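List: lab-equipment-planning
From: Paweena Ratanaporn
Date: 26 October 2021
Subject: Re: [equip] two-arm bench, what are we really buying

Quick reply, I'm between calls. Answers in order, sort of.

> Paweena, before I put the arms on the spring request can you
> tell me (a) whether it has to be two arms or could we start
> with one, (b) does the Favia quote include grippers, and
> (c) why simulation shows up as its own line. Last round it
> was buried under "computing" and got cut. Also the Proscombe
> rep keeps calling me about a bundle.
> -- Alaoui group, purchasing

(a) Two. We went over this in September. One arm can do pick and place fine but as soon as there's a basin or a rack to steady you want the second one. Buying one now and one later means paying for mounting and calibration twice, and no promise the second is the same revision. If the money really isn't there, push both back a cycle. Please don't split them.

(b) No. Favia quote is arms, controllers, cables. Grippers are separate, and so are spare fingers. Get the spares on the same PO, the lead time on those alone was 107 days last time I asked. I'd put down four sets. Tabletop and mounts we can do in house.

(c) Because it's what we're using right now, and what we'll be using till the hardware lands. The kitchen tasks all run in sim at the moment -- food items, trivet, dish rack, cutting board, that kind of thing. Corneo renewal is 143 per seat per month and we need five seats. Kept under computing it looks like something you can trim. It isn't, if it goes we have nothing to test on until the arms are up. So own line please, with a sentence saying why. I can write the sentence.

On the Proscombe bundle: looked at it. They throw in a table frame and a "starter object kit" for 264 extra. The frame is the wrong height for us and we can buy potatoes and a dish rack at the store. Skip it. If they come down on the service plan then I'm interested, otherwise tell him no and he'll stop calling (maybe).

Things not on anybody's sheet yet:

Power. The bench on the north wall is on a shared circuit, facilities needs to look before we sign anyting.

Floor space. Two arms plus clearance plus somebody standing there with the stop button. Whoever has the floor plan, pls send it round.

Props. I have 255 down for real kitchen stuff to match the sim set, basin and marble board included. Might be low, the board is the pricey one. A cheap board would do for practice but I'd like the surfaces to be close to what we've been running on.

Training time. Two days per person, nobody has budgeted the hours. I'd count it even if it's not cash.

Still need from you: the cutoff date for the request, and whether freight goes under equipment or seperate. The last form had it both ways.

Picture from the sim at the bottom so the reviewers can see what kind of bench we mean. Fine to paste it in the request.

Paweena

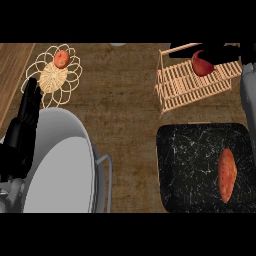

Two-arm kitchen bench in sim, right gripper over the red fruit on the rack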